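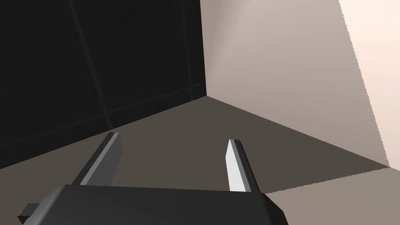 アラベナ町立図書館、夜間開館を8月から試行 閉館を午後9時に

アラベナ町は、町立図書館の閉館時刻を現在の午後6時から午後9時に延長する試行を8月に始める。仕事帰りの住民や、自宅に勉強場所のない高校生の利用を見込む。期間は2カ月で、利用状況をみて継続するかどうかを決める。

延長の対象は1階の一般書架と閲覧席、2階の学習室。児童書コーナーと郷土資料室はこれまで通り午後6時に閉まる。夜間は貸し出しと返却を受け付けるが、他館からの取り寄せの申し込みと利用者カードの新規発行は日中に限る。

町が春に行った住民アンケートでは、図書館を「ほとんど使わない」と答えた人が理由に挙げた項目のうち、「開いている時間に行けない」が最も多かった。隣のベルンロウ地区から通勤する人の回答にも、同じ趣旨の記述が目立ったという。

館長のミルタ・トレド氏は「返却ポストには毎朝、夜のうちに入れられた本がたまっている。夜に図書館の前まで来ている人は前からいた」と話す。
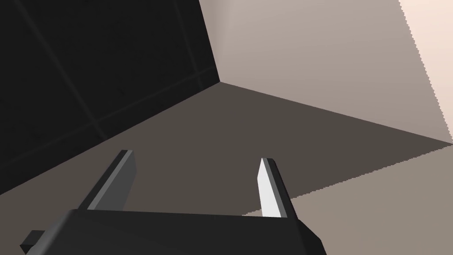 この記事は約2分で読めます

試行期間中の人員は、職員の勤務を早番と遅番に分けて確保する。夜間の担当は常時3人とし、うち1人は司書を置く。開館時刻は午前9時のままで変わらない。追加の費用は照明と空調の電気代、夜間の警備委託料が中心で、町は今年度の予備費から支出する。

学習室の座席は97席。定期試験の前には夕方に満席となる日が多く、夜間は事前予約制とする。予約は図書館の窓口か電話で前日まで受け付け、空きがあれば当日でも利用できる。開始から30分を過ぎても来館がない場合は、席を次の希望者に回す。中学生以下が午後7時以降に利用する場合は保護者の同伴が必要になる。

交通の便も課題となる。図書館前を通る路線バスの最終は午後8時台で、閉館まで残ると乗ることができない。町はバスを運行するオネル交通に増便を打診したが、試行期間中の対応は難しいとの回答だった。代わりに、図書館裏の町営駐車場を午後5時以降は無料で開放する。駐輪場の照明も開始までに増設する。

駐車場は19台分と広くなく、近くのハマル通りの商店からは路上駐車を心配する声が出ている。町は夜間の見回りを行い、混雑する場合は役場の駐車場へ案内する方針だ。
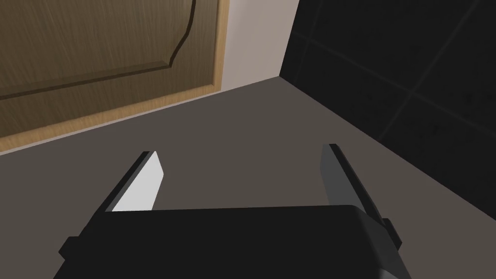 パトリシオ・ファリアス氏は、閉館が遅くなるのはありがたいが、バスがないままでは車を持たない高校生が結局使えないのではないかと話し、試行の途中でも運行時刻を見直してほしいと求めた。

町議会でも同様の指摘があり、担当課は利用者に帰宅手段を尋ねる調査を期間中に行うと答えた。調査票は貸し出しカウンターと学習室の入り口に置き、無記名で回収する。結果は秋の議会に報告する予定。

図書館の登録者は3000人を超えるが、年間を通じて一度も本を借りていない人も多い。試行では貸出冊数に加え、1時間ごとの入館者数と学習室の予約数を記録し、延長前と比べる。利用が特定の時間帯に偏った場合は、閉館を午後8時とする案も検討する。

夜間の催しも計画されている。初回は開始翌週に1階の閲覧席で朗読会を開き、ヒセラ・ガリード氏が短編小説を読む。参加は無料で、申し込みは要らない。午後7時開始、終了は8時ごろの見込み。

問い合わせは町立図書館の窓口へ。電話での受け付けは、試行が始まった後も午後5時まで。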